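Prunton Works > Dindinance > Take part > Cushion study

Wanted: people to drive a two-armed robot at a sofa

Posted 29 August 2026

Dindinance is looking for 38 adults to help us compare two ways of controlling a pair of robot arms. The work is paid, it happens indoors, and most of it concerns cushions. If you have spent your life picking cushions up off the floor and putting them back where they were, you are already better at it than our equipment, and we would like to borrow you for an afternoon.

No experience of robots is needed. We have plenty of people here with experience of robots, and their scores are the reason we are advertising.

What the study is about

We have one robot with two arms, and two controllers for it. The first is a pair of handheld grips: you move your hands, the arms copy you, and a trigger under each forefinger closes the gripper. The second is a pair of small tabletop arms, jointed like the big ones, which you push and pull about while the big ones follow. Each has its supporters in the office. The supporters have stopped having lunch together.

We want to find out which is easier to learn, which is less tiring, and which makes fewer people swear. You will use both. Half of you will start with the grips and half with the tabletop arms, and you can't choose which, so please don't ask on the form.
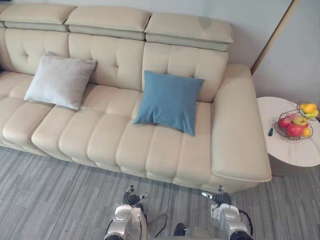 The study room, with both arms out in front of the sofa.

The robot works in a sitting area on our ground floor. We chose a sofa because a workbench flatters everybody. On a bench the object is hard, small and exactly where you left it. A cushion sags. It turns as you lift it, it hides its own corners, and it will lean against a backrest looking perfectly settled until you let go. Pale leather doesn't help either, as judging distance against a large expanse of cream is harder than you would think from across the room.

What you would be doing

A session lasts an afternoon, with a proper break in the middle. You will get a short lesson on each controller and then a list of tasks, which you do first with one and then with the other. The tasks are:

- pick up a cushion from the floor and put it on the seat
- move a cushion from one end of the sofa to the other
- stand a cushion against the backrest so that it stays there
- take a cushion cover by two corners, one gripper on each, and lift it
- pull a cover straight over its filling, or as straight as you can bear

After each task you will fill in a short questionnaire about effort and frustration. It has a box for comments. Earlier comments have been frank and we read all of them, including the one that was a drawing. 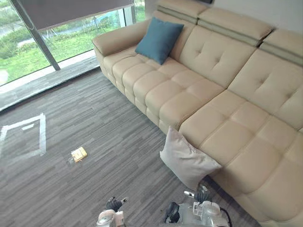
Grey cushion at the inner corner, teal cushion up by the armrest.

You may drop things. We count drops, but we don't mind them, and the carpet has no opinion. What we would ask is that you carry on after a drop in whatever way comes naturally. Some people go straight back for the cushion. Others reverse both arms right out and have a think. The difference is interesting to us, and we lose it if you stop to apologise.

The two-handed cover task is the one that separates the controllers most clearly, or at least it did in our pilot. Since February our own staff have logged 2,103 attempts at the full list, and lifting fabric by its corners accounts for most of the long silences in the recordings. You have to get hold of one corner and keep it while you look for the other. Then the arms need to move together, at the same height and the same speed, which your own arms do without consulting you.

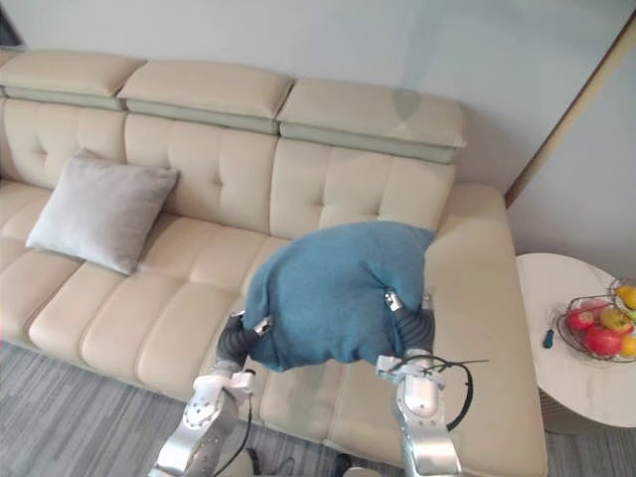
Cover task: a lower corner in each gripper.

Cameras, and what you will see

You will sit at a desk in the same room, but facing away from the robot, with a screen in front of you. The main picture comes from a camera at the robot's head. It gives you the sofa, the floor and both arms, and it is good for deciding where to go.

Each arm also has a small camera near the gripper, and whether those are worth having is the second question in the study. For half the tasks you will have them on your screen and for half you won't. From a little way off they can be very useful. Once you are in among the soft furnishings, the view is mainly of ribs and weave at very close range, with perhaps one bright bit of metal in a gap, and people vary a good deal in how much they get from it. A few of our pilot drivers swore by the wrist view. Others covered that part of the screen with a sticky note, for which the software had not been prepared. 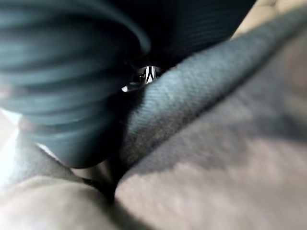
We will ask which view you were relying on at various points. "I don't know" is a perfectly good answer and we have given it a button of its own.

Who we are looking for

You should be 18 or over and able to sit at a desk and use both hands for short spells. Glasses and contact lenses are fine. Left-handed people are especially welcome, because our pilot managed to include exactly none, an oversight that was pointed out to us by a left-handed person.

We would like a spread of ages and jobs. We would also like some people who play a lot of video games and some who have never held a games controller, so please be truthful about this on the form. Modesty and boasting both spoil the data.

Please don't apply if you have worked for us, if you live with someone who does, or if you build robot arms for a living. We are sure you are very good.

If you get migraines or motion sickness from screens, tell us before booking. The head camera moves now and then, and we would sooner have a chat first than find you a bucket.

Pay and practical matters

You will be paid £38 for the session, plus the cost of local bus travel if you keep your ticket. Payment does not depend on how well you do, or on finishing. If you decide halfway through that you have had enough of cushions, you can go home with the full amount and our sympathy.

We record the robot's cameras, the positions of the arms and what you do with the controllers. We don't film your face. Sound is recorded at the desk during tasks, so that we can hear what people say to the robot, and you can opt out of that on the day. Your results are stored under a number. You may ask us to delete them up to two weeks after your session, after which they go into the averages and can't be fished out again.

A member of staff sits beside you throughout with a stop button. You will have one too. Both work, and you are encouraged to try yours at the start.

Sessions are held on weekday afternoons at Dierckx House, Cosero Road, Prunton, roughly 800 metres from the station and all of it flat. There is step-free access and a lift we won't need. Tea, coffee and biscuits are provided in the break, which takes place on ordinary chairs. The sofa is out of bounds, as it has to be put back just so afterwards, and it is very comfortable, which we know only because of an incident in the pilot.

How to apply

Fill in the form at the Dindinance front desk, or ask for it by email with "Cushions" in the subject line. Tell us which afternoons you can manage, whether you are left- or right-handed, and whether you have any access needs. We will reply within a week either way. Places are offered in the order that gives us a decent mix, so a late form is still worth sending.

If you have a friend who might like to do it as well, send them along, but please don't tell them which controller you preferred until they have had their turn.

Recent calls
Button pressers for a lift panel trial (full)
Listening panel: how loud is a quiet motor?
Part-time workshop technician, two days a week
Folding study: towels (results now available)

Contact: Dindinance, Dierckx House, Cosero Road, Prunton | © Dindinance | Back to top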